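Dakora opens its Kaplan workshop for hand-held gripper demonstration

Visitors will be able to see how manipulation data is recorded, checked and prepared for robot training

Dakora, a developer of data collection hardware for robot arms, will open its workshop on Kaplan Street to visitors on a Sunday in September. Doors open at 10 a.m. Demonstrations start at 10:30 a.m. and repeat every hour until 3:30 p.m. Admission is free, but places are limited and registration is required.

The open day is the first since the company moved out of its shared space in the Vudum building last year. It will cover the full path from a hand-held recording to a motion played back on an arm. Two stations will run at the same time, one for recording and one for playback.

At the recording station, an operator works with a pair of black gripper modules, one in each hand. The operator handles everyday objects on a table and the system logs the motion of the modules and the opening of the fingers, along with video from a camera worn on the head. No robot arm is needed at this stage. The same finger geometry is used later on the arm, which reduces the correction needed between the recorded motion and the played-back motion.

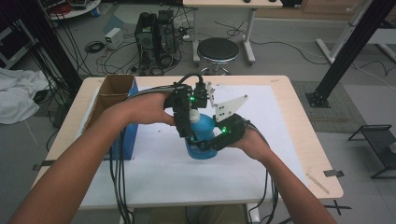

Recordings are grouped into short tasks, among them picking up a container, setting it down inside a marked area and passing it between grippers. Each task has a written start condition and a written end condition. A recording that does not meet both is discarded at review. The set used for the open day contains 768 recordings, of which 491 passed review and went on to training. The remainder were rejected mainly for lost tracking or for an object placed outside the marked area.

"The rejection rate is the number that visitors from industry ask for first, so we have put it on the wall," said Felicja Górecki, head of engineering at Dakora. "We would like it to be lower. Most of the lost tracking comes from fast wrist rotation, and the next version of the mounting plate is meant to deal with that."

The playback station uses a single arm with a parallel gripper. Visitors will see the trained policy run on objects from the recording set and on a smaller group of objects that were left out of it. Results will be written up on a board during the day, including failed attempts. Playback runs at half speed while visitors are in the room.

Nestor Saludo, who leads the operator team, will give a short introduction to recording technique at each session. Topics include grip height on tall containers, how long to hold still before and after a motion, and cable handling at the table edge. After the introduction, up to 5 visitors per session can try the grippers themselves. Training takes ten minutes. Visitors under 16 may take part with an adult.

Shahram Pakzad will present the calibration procedure at noon and again at 2 p.m. The talk is aimed at people who already work with robot arms and assumes some knowledge of camera calibration. It covers the alignment of gripper pose with video, time offsets between the two modules, and the daily check carried out before the first recording.

Dakora also plans to release part of its recordings. Dostby, the company's partner for storage and annotation, is preparing a set of 2,000 recordings with task labels and review notes. Siamak Sharifi of Dostby will be at the open day to answer questions about file layout and license terms. A release date has not been set.

"Review notes are often dropped before data is shared," Sharifi said. "We are keeping them in, with the reason for each decision in plain text. It makes the files a little larger and a lot easier to argue with."

Visitors should wear closed shoes. The workshop floor carries cables, and marked walkways must be used at all times. Bags can be left at the front desk. The entrance and both stations are on the ground floor – the calibration talk is held upstairs and can be reached by elevator. Parking is available behind the building from 9:30 a.m.

Registration is through the Dakora website and closes two days before the event. Groups of more than six should contact the company first so that a session can be set aside.

Press contact
Ehsan Sharifi, Communications, Dakora
Interviews and station visits for press can be arranged from 9 a.m. on the day.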